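Teaching the new starter to lay a table

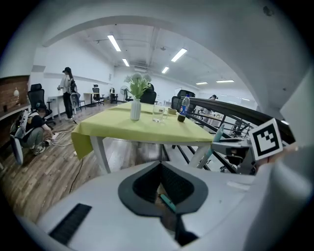
The practice table at Stondthorpe, with flowers. Extension lead duty on the left.

I have worked in catering for long enough to have trained a good many people to clear a table. Most of them took a morning. One took until lunchtime and then left to become an estate agent. The current trainee has been at it since before Christmas and is now fairly reliable with a vase.

For those who missed the last post, Cuvico, who run the staff restaurants at the Stondthorpe and Vamgate sites, have decided that the future of clearing up is a gripper. The software comes from a firm called Hafstein. The knowledge of how a person picks up a glass without knocking over the thing behind it comes from us, the table staff, at our usual hourly rate.

So two afternoons a week I take off my apron, go up to the big room with the brick wall and do my job for the benefit of a hard drive. You take hold of the gripper, walk it up to the table and pick something up with it. Then you put the thing back and do it again. The target for each object was 40 goes a session, which doesn't sound like many until you have done it with a small beige cup.

The cup is my enemy. It likes to stand behind the glass, where you can see it perfectly well and can't get at it. With my own hand I would go over the top and never give it a thought. With the gripper you have to come in from the side like someone parking a van, and you find out how much of your working life has been done by your wrist without telling you.

The Pepsi bottle is easy. Everybody likes the Pepsi bottle.

What has changed for us so far? Fewer things than the posters said, and odder ones. The rota has a new column. There are 11 of us on tables and there are still 11 of us, and we have been told in writing that this is about "freeing colleagues for guest-facing work". I had thought putting a plate in front of someone was fairly guest-facing, but I will wait and see what they have in mind. The younger ones rather enjoy it upstairs as you get to sit down between goes. The older ones, me included, have noticed that we've started talking about our own hands as if they belonged to a rival company.

There is also far more plugging in than anyone mentioned. I had pictured the automated workplace as a clean sort of place where things hummed. A good part of it is somebody down on the floor with a rucksack on, feeling for a socket. I have learnt more about cables since the autumn than in the 20-odd years before it, and I now step over them without looking, like a farm dog with a cattle grid.

I asked one of the Hafstein people how many pick-ups it would need before it could be let loose on a lunch service. He said 2000 would be a start. I asked what came after the start and he went to look at a laptop.

In fairness, they do listen. It was one of our lot who pointed out that real tables have a cloth on them, and cloths move. They had been practising on bare tops. The yellow-green one appeared the week after, and every success rate on the whiteboard went down. I was prouder of that than I should have been.

The Vamgate lot are meant to start in April, and I've been asked to show them the ropes. I am therefore training the people who will train the machine, which comes with a lanyard but no more money. I've asked about the money. They are getting back to me.

Posted 17 March 2020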